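Driltholm home collection: progress update, June

Hi all, time for another update on the money you gave us for the cup work! Short version: we're on schedule, the data is better than it was in spring, and there's one result I didn't see coming. Most of my month went into drinkware lying on its side, four pieces at a time, on a cloth-covered table.
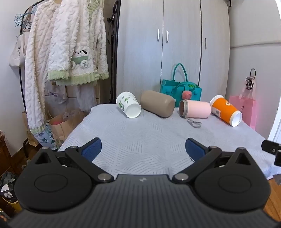
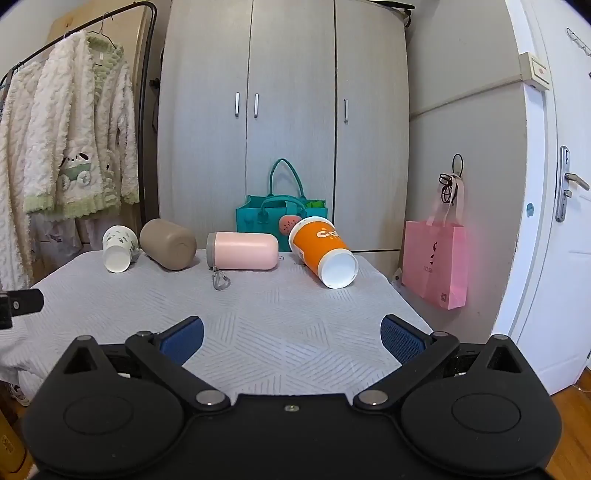 We now have 2,512 demonstrations in the Driltholm set, and 1,180 of them are the lying-down kind. In the last report I said I'd be happy with a thousand of those, so I'm pretty pleased (my wrists less so). Everything gets recorded in lived-in rooms with ordinary stuff in the background, because the policy we trained on the tidy lab table went to pieces the minute we moved it.

Now the result. Kelell, our grasp policy, used to go for the middle of a cup whichever way it was pointing, and on tapered paper cups that meant a lot of slipping. I'd assumed we needed more cups. What helped was more angles! We retrained with the same cups turned every which way, and failed grasps on the test set dropped by around 10 percent. That's on one arm and one set of fingers, so please don't quote it anywhere yet. I want to repeat it first.

Two things are still bugging me. Wide tumblers are a pain: the fingers have to open nearly all the way, and then they bump whatever is lying next door. And the Dong tracking code loses its place when I swing the gripper in fast, so I've been throwing out those runs by hand, usually at 11 at night with cold tea.

Spending is fine. We bought spare finger pads from Flikness and still have most of the hardware line left. I'd like to move a bit of it over to labeling if you're OK with that, just send me a yes or no by email.

Next up is the repeat of the angle test, then cups standing up and lying down on the same table. I'll send the success tables once the repeat is finished.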